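4. Preparing the Work Area and Leveling the Base

4.1 Before you start

The Stendinton 600 bench centrifuge must stand on a flat, rigid surface. Small slopes that do not matter for a balance or a stirrer will shorten bearing life in a centrifuge and can trigger fault code 41 (imbalance) with a correctly loaded rotor.

Do not place the unit on a cart, a folding table, or a bench that also holds a shaker.

1. Clear the bench and wipe it down. Remove grit, dried spills, and tape residue.
2. If the bench top is soft or easily marked, cover the handling area next to the unit with a plain sheet or board. Do not put a cover under the unit itself.
3. Check that the cover lies flat and does not slide when pushed by hand.

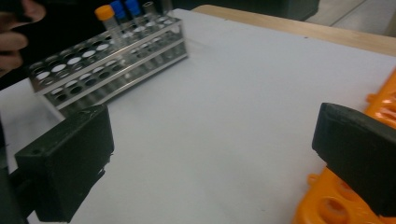
4. Lift the unit with two people, one at each side, with hands under the base plate. Do not lift by the lid or the control panel.
5. Lower the unit onto its feet. Leave clear space behind the rear vents as shown on the rating label.
6. Press down on each corner in turn. If the unit rocks, go to 4.2.

CAUTION: Keep the lid latched during lifting. An unlatched lid can swing open and damage the hinge.

4.2 Leveling

The base has 4 adjustable feet. Each foot has a lock nut.

1. Remove the rotor and set the Trirton bubble level (supplied) on the drive hub.
2. Loosen all lock nuts.
3. Turn the front feet until the bubble is centered from left to right.
4. Turn the rear feet until the bubble is centered from front to back.
5. Tighten the lock nuts while holding each foot still. Read the level again. Tightening often shifts the bubble slightly.
6. Put the level back in the accessory tray.

Note: Older units with a Lavoie base use a hex key in place of an open wrench. The key is clipped inside the rear cover.

4.3 Staging tubes and racks

Keep tubes in racks next to the unit until the rotor is ready. Match tubes by weight and by type. Two tubes with the same fill height can differ in weight if the caps or walls differ.

1. Set out one rack for tubes to be spun and one for tubes that have been spun.
2. Weigh opposing tubes as pairs, with caps on.
3. Load each pair into opposite rotor positions.
4. Close the lid and press it down until the latch clicks.
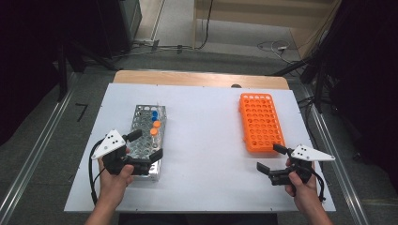 Gøran Lindholm: We had code 41 on every third run until we stopped pairing tubes with different caps. The level was fine the whole time. I would move the weighing step ahead of leveling in this section, or at least refer to it there.

Reply from Danach Support: The order stays as printed for first installation, when no samples are in use. For a unit already in service, check tube pairing first, then the level. Service note 361 lists the full sequence for code 41.

4.4 First run

1. Run the empty rotor at the lowest speed setting.
2. Listen for knocking or scraping. If you hear either, press STOP and wait for the lid to release.
3. Repeat at the middle speed setting.
4. Check the lock nuts again after the run.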